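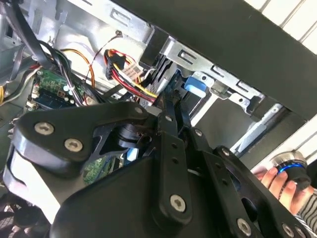 1 sep 2024. Sigo sin creerme la ficha de desmontaje que circula por el taller, la que da 19 minutos por torre. Quien la escribió no ha metido la mano en una de estas. El cableado pasa por donde le da la gana: el mazo negro gordo cruza en diagonal y tapa parte de la placa verde, y el cable naranja hace un bucle contra la chapa. La ficha dice «retirar cables» y lo despacha en una línea. Con la etiqueta del mazo de alimentación tampoco me fío: lleva algo parecido a un código de barras, pero en la ficha no hay con qué cotejarlo.

Sobre el lote de Bralmont:

- El albarán dice 24 torres «revisadas». No especifica qué se revisó ni quién firmó.
- Presupuesto de Stastusine por la pasta térmica y las bridas: 845. Me parece un disparate. Pedir otro.
- Kiani insiste en que se puede aprovechar todo menos las cajas. Ya dijeron lo mismo en abril y acabamos con medio estante de memorias que no quería nadie.

Orden que propongo, pendiente de que alguien me lo discuta con argumentos:

1. Etiquetar los cables antes de soltar nada.
2. Soltar los de datos y apartarlos sin tirar del conector.
3. Levantar el bracket del zócalo y sacar el procesador en vertical.
4. Procesador directo a su soporte, nunca boca abajo sobre la mesa.
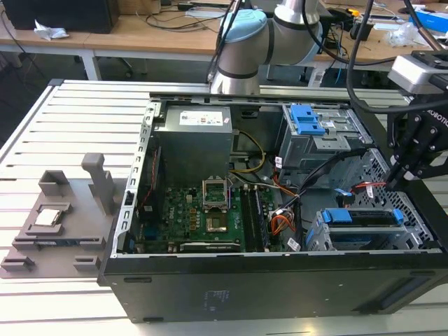 El paso 3 es el que más me preocupa. He leído que esos contactos aguantan «lo normal», y no sé qué es lo normal. Con el zócalo abierto no quiero a nadie trabajando encima con destornillador, ni dejando tornillos sueltos en el borde de la caja. Habría que taparlo en cuanto salga el procesador; la ficha ni lo menciona.

Los discos, aparte. En Tromolholm aseguran que con más de 3000 horas de uso ya no merece la pena probarlos. ¿De dónde sale esa cifra? He preguntado dos veces y me mandan el mismo PDF sin fuentes. Hasta que alguien enseñe datos, yo los probaría todos.

Pendiente: rehacer la ficha con tiempos medidos aquí y preguntar a Bralmont por las contraseñas de BIOS.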